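Deltness Garment Handling Project: Student Report
12 shares | 3 comments

3. Data collection

3.1 Scope

The aim of this part of the project was to test whether folding demonstrations collected in an ordinary bedroom, with a hand-held gripper and no robot present, could train a policy for the two-finger arm in the Deltness lab. Earlier work in the group used a flat bench with a plain green covering. Policies trained on that data folded well on the bench and poorly anywhere else. We suspected that the soft surface and the patterned background both contributed, so the new set was collected on a made bed with a printed cover.

Only dark garments were used in the first block. Dark fabric gives little internal texture, and the vision encoder has to rely on outline, seams and the shading of folds.

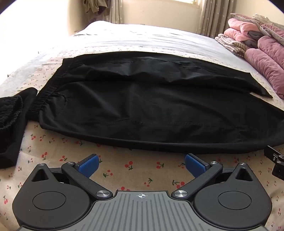 Why use a hand-held gripper when the arm could be driven by remote control?
Speed was the main factor. A trained operator completed one fold by hand tool in 20 seconds at the median, against several minutes by remote control, and the tool could be carried to a place where the arm could not be mounted.

3.2 Procedure

Each demonstration began with the garment laid on the bed and the gripper open. The operator approached from the foot of the bed, grasped an edge, carried it across the garment, released it and withdrew. Finger width was logged at the same rate as the wrist camera. Pose was recovered offline with the Konby tracking package, using a mapping pass of the room made before each session.

We recorded 665 demonstrations over four sessions in June. Of these, 32 were rejected. Most of the rejections were tracking failures during fast withdrawal, when the view was dominated by plain wall. The rest were operator errors such as a double grasp or a release outside the target area. The remaining 633 were cut at the first and last change in finger width, with a margin of one second at each end.

Start states were divided into two classes. In the first, the garment was already folded once and lay in a tidy strip. In the second it was spread out and left wrinkled. The second class was harder for the operators as well as for the policy, as the edge to be grasped was not always distinct from a ridge in the middle of the cloth.

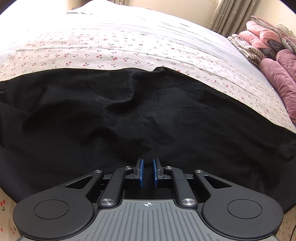 Labels for the grasp point were taken from the recovered pose at the moment of closure and projected back into the opening view of each demonstration. A sample was checked by hand. Errors were larger towards the corners of the view, where lens distortion is strongest, and we applied the Elluvero calibration a second time to those demonstrations before training.

3.3 Training

The policy was a diffusion model with the layout described in section 2. It took two consecutive views and the current finger width as input and produced a short sequence of relative wrist motions. No background masking or colour change was applied. One model was trained on the bench data alone, one on the bedroom data alone and one on both. All three were trained for the same number of steps on the Chaudhry cluster.

4. Results

The bench model rarely completed a fold on the soft surface. Its usual failure was to close above the cloth, having learned a fixed height for the work surface. The bedroom model corrected its height during approach and made contact more often, but it tended to press too far into the mattress and take up the cover along with the garment. The combined model had the fewest failures of both kinds.

For tidy start states, the bedroom and combined models performed at the same level. For wrinkled start states the combined model was clearly better. Our reading is that the bench data supplied more examples of clean edge grasps, though we did not run the ablation needed to confirm this.

Grasps on internal ridges remained the most common error in all three models. Adding a wider view at the start of each trial would be the first change to try. A force limit on the downward motion would probably remove most of the cover grasps, but the present arm controller does not expose one.

3 comments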